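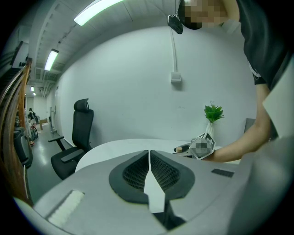 The wall by the work table, with the white box and the cable

Home & DIY Help > Walls and wiring

What's the right way to tidy a cable that runs down the wall to a little white box?
Asked in March · 2,034 views · 3 answers

Hi all! Hoping somebody has dealt with this before. We've got a table up against the wall in our back room, and on the wall there's a small square white box with a thin white cable going up from it to a small black device. It was all there when we moved in. The cable just runs straight up and down the wall with nothing over it, and the box sits at shoulder height or so, which means every single person who works at that table has it right next to them (my brother-in-law has caught the cable with his elbow more than once, and he's not even a big guy).

I don't want to open up the wall. We rent, and the landlord is fine with small screw holes but that's as far as he'll go. What I'd like is for it to look neater and for people to stop snagging it. I've looked at the stick-on plastic channel from Punico, which comes in white, and also at plain old cable clips. The channel looks nicer but I've read it can pull the paint off when you take it down, and our paint is the cheap flat kind that comes off if you look at it funny.

Also, is it okay to paint the cable? And would it be silly to just move the table over 12 inches and call it a day? I keep coming back to that one, but then the drawers on the other side won't open all the way.

Thanks in advance!! I've been staring at this wall all winter.

3 answers

Answer 1 (accepted, 11 votes)
by Sherif Cherkaoui

I did this in two rooms last year, so here goes. First thing, find out what the cable is before you touch it. Unplug what you can, look at the back of the device for a label, and ask the landlord what the box feeds. If it's low voltage (doorbell, network, sensor, that kind of thing) you can put a cover over it yourself with no fuss. If it's carrying house current, stop there and get an electrician in, and yes, let the landlord pay for it.

Assuming it's low voltage, I'd go with the channel and skip the clips. Clips are fine along a baseboard where no one goes near them, but at elbow height the cable still bows out between them and you'll be snagging it again by summer. I used the narrow Goleck channel, the one with the snap-on lid. Cut it with a fine hacksaw, and cut it a hair short so you aren't forcing it in at the box end. Leave the faceplate on the box completely clear, because someone will need to get into it one day.

About your paint: throw away the sticky backing and use two or three small screws through the base of the channel. Pop the lid on and you don't see them. Filling three little holes when you move out is so much easier than repainting a stripe down the wall (ask me how I know). Check what's behind the wall before you drill, obviously, and stay well away from the spot directly above and below the box in case there's wiring inside running to it.

Don't paint the cable. Paint the channel, before it goes up, with the same wall paint. Two thin coats after a light sanding. Mine has held up well apart from one corner where I got impatient.

Comment from the asker: This is so helpful, thank you! Landlord says it's low voltage and to go ahead. Ordering the channel tonight. What width did you get?

Comment from Sherif Cherkaoui: The smallest one they had. Take a piece of string and check it against your cable if you're worried, but for one thin cable it's plenty.

Answer 2 (3 votes)
by benmoussa_fixes

Move the table. I get that the drawers are a pain but you could turn it around so they face the other way? Free and takes five minutes. Then do the channel later if it still bugs you.

Answer 3 (0 votes)
by tornolholm

We had a similar box and hung a calendar over it. Looks fine. Cable still shows at the top though.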